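Toy Library Extension, Ballico Branch
Second progress report to the Drorura Fund
28 September 2026

Status: behind plan, within budget

The application promised 300 member families by the end of this period. We have 40 fewer than that, and I would not read much into either figure. A family counts as a member once it fills in a card, and plenty of cards have never been used. Loans are the better measure. There were 2,937 between April and the end of August, which looks healthy until you take out renewals, and the Sirnov system doesn't let us take out renewals. I have asked for a fix twice.

The Noguchi survey forms went home with every loan in the first month. Parents who answered say their children play longer with borrowed toys than with their own. Maybe so. Few people return a form to tell you the toy sat under the couch, and I'd ask the Fund not to quote that result anywhere until we have something firmer.

Puzzles and sorters still go out more than anything else, ahead of the ride-on toys that took up most of the first grant payment.
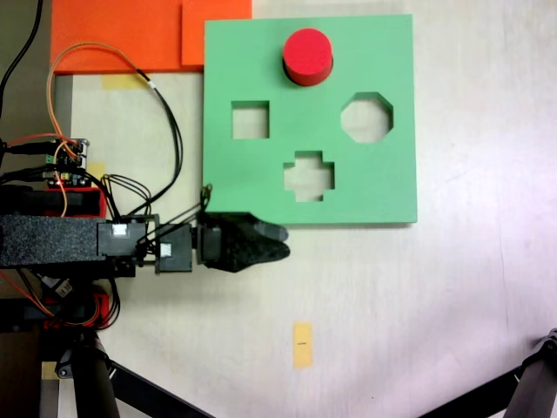 One parent wrote back on the comment card that the loan period is the real trouble: "Two weeks is nothing. My son ignores a new toy for the first ten days and then it has to go back." Several other cards say much the same, and I think they have a point. We copied the two weeks from the book side of the library without asking if it made sense for toys.

Missing pieces are a bigger cost than we planned for. Up to 15 sets a month come back short, and checking them in takes staff time that was never in the budget — the application assumed parents would do it themselves at the desk. They don't, and I doubt a sign will change that.

For the next period we ask to move the unspent publicity money to replacement parts and desk hours. We would also like to try a four-week loan on puzzles and sorters only. I can't promise it will raise use. It may just mean longer waits.

Spending sheet attached separately.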